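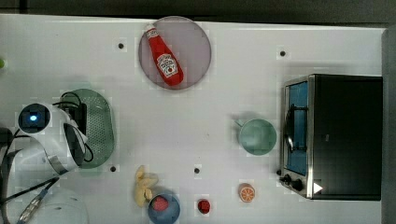 Plostilus Notes, Issue 10

Home Threads Replies Media About

New thread, for the three of you who asked what I do all day. I teach a robot arm to move groceries it will never eat. The setup is up top: white table, toaster oven, ketchup, fruit. I have a graduate degree.

The project is called Kozan. The question behind it is dull and I love it. When you teach an arm by showing it examples, which is worth more: lots of examples on a tidy table, or fewer on a messy one?

Everyone in the lab had an opinion. Mine was "messy, obviously," which I announced in March, loudly, in front of people with good memories.

So we collected 3203 demonstrations. A person steers the arm through the task, the arm records everything, then we train on it. The person was usually Chiến Lâm, who has the steadiest hands here and has asked me to stop telling people that.

The tasks are small. Put the ketchup on the plate. Put the raspberry in the blue bowl. Move the mug without visiting the oven on the way. Bananas go wherever the instruction says bananas go.

Half the training runs got the tidy set, where only the things in the instruction were on the table. The other half got clutter: same tasks, plus a bunch of stuff that had nothing to do with anything. Same network, same number of training steps.

Result, part one. Tested on a tidy table, the tidy-trained arm wins by a little. Fine. It studied for that exam.

Part two. Tested on a cluttered table, the tidy-trained arm goes to pieces. Ask it for the strawberry and it heads for whatever red thing is biggest. On a table with a ketchup bottle you can guess how the strawberry does.

Part three is where I get to be wrong in public. Clutter alone didn't fix it. If the clutter sat in the same places every time, the arm just learned the floor plan. Move the mug over a hand's width and it reached for where the mug used to live. I have done this in my own kitchen, so no judgment.

What worked was shuffling. New layout for every single demo, the target included. With shuffling, 513 demos beat the full tidy set on every cluttered test we ran. I made Sinan Karabulut rerun the numbers because I didn't like how happy I was.

He reran them 2 times. Same answer. He also found a typo in my plot legend that had been there since the first draft, so thanks, Sinan.

The cost: shuffling is slow. You spend more time setting the table than steering the arm. Chiến says it's like working a buffet where the only guest has one arm and no manners.

Stuff I would not claim yet: that this holds for soft things, stacked things, or anything with liquid in it. We tried one kind of arm on one kind of table. Please don't quote me as having solved kitchens.

Someone will ask about simulation. We have a simulated version, it's called Goltora, and in it every banana is perfect and slides like a hockey puck. Separate thread, separate mood.

Code and the demo set go up under the name Prokasach once I finish the readme. The readme currently says "readme."

Replies are open. If you want to argue that the orange slice is an unfair object, get in line behind Chiến.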